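Patwary Bottle Sorting: Set-Up Guide
Section 2: Lining the bin and clearing the table

25th June
By Adanech Yimer 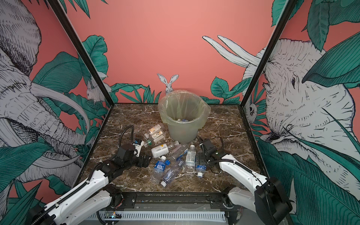 Green bin with the bag folded over the rim, bottles still to go in.

I do this part the same way every time, and once you've got the bag on right the rest goes fast!

1. Shake the clear bag open before it goes anywhere near the bin. I hold it by the top corners and give it one big swoosh (the Halell bags cling to themselves something awful).

2. Push the bag down until it touches the bottom, then fold the top over the rim all the way around. You want about 2 inches hanging over the outside.

3. Stand the bin in the middle of the table, toward the back, with the bottles in front of it.

4. Check each bottle for leftovers. Empty ones can go straight in. If something sloshes, take it to the sink and pour it out first.

Caution: Read the label before you pour or rinse. Anything with a warning on it gets set aside until you know what was in it, and please don't sniff it to find out.

5. Squash the big clear ones, then put the cap back on so they stay flat. I leave the little ones alone, they hardly take up any room.

Note: Labels can stay on. We used to peel them at Mirkura and I spent most of May with glue under my fingernails.

6. Stop when the bottles are a hand's width below the rim. Unfold the bag, press the air out gently and tie it.

7. Wipe the table with a damp cloth, then a dry one. Marble shows every drip.

For bag sizes, see Section 10.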